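4.2 Fingertip care and arm spacing

The Kesance cell was set up for one job, putting pillowcases on pillows with two arms joined by a base rail. The maintenance sheet that came with it asks for the fingertips to be wiped every 47 cycles. We could find no test behind that number. We followed it anyway for the first 900 cycles, then stopped wiping on the left arm only. Missed grasps did go up on that arm, but so did small changes in how the pillows were laid down, and we can't separate the two. Figure 6a shows the wear we mean: pale specks and light scuffs on dark fingertips, with the tips almost touching. Whether marks this faint matter for grip is far from clear to us.

Figure 6a. Fingertips at a white cover, wrist camera. 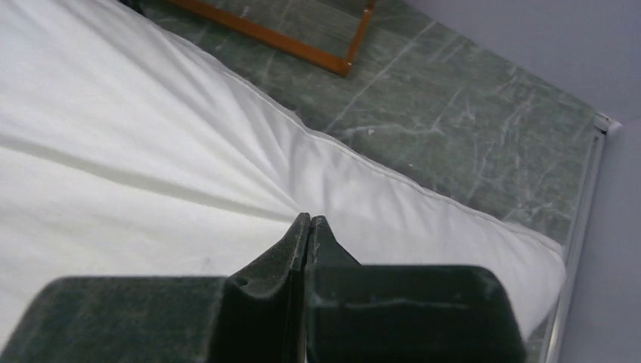 Nithin Ramasamy objected, on reading a draft, that specks are the wrong thing to look at, and that a gap which closes unevenly will drop thin cloth however clean the fingers are. We take the point - the gap was checked by eye and never measured under load.

Arm spacing worries us more. Both grippers have to hold the case while it is drawn over the pillow, and the purple cables need enough slack for the arms to bend. Condeo suggests tying them close to the links. We tried this and went back to loose loops after one connector worked free, though a single fault is thin evidence for either layout.

Figure 6b. Both grippers on the flowered case, with part of the pillow still bare.
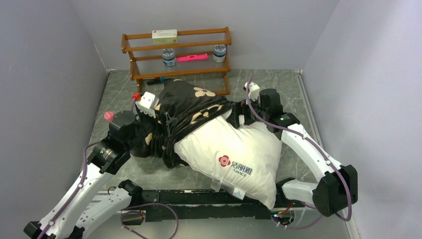
Abu Hammour, Sunday, October 24, 2021. Log entry, shortened: left wrist screws retightened, zero position reset, cable loops left as they were. Cycle count 1388.

The count reached 1407 before the next fault. It is tempting to credit the reset, and the supplier's summary does. Nineteen cycles is too short a run to say so, and the left fingertips were changed on the same visit.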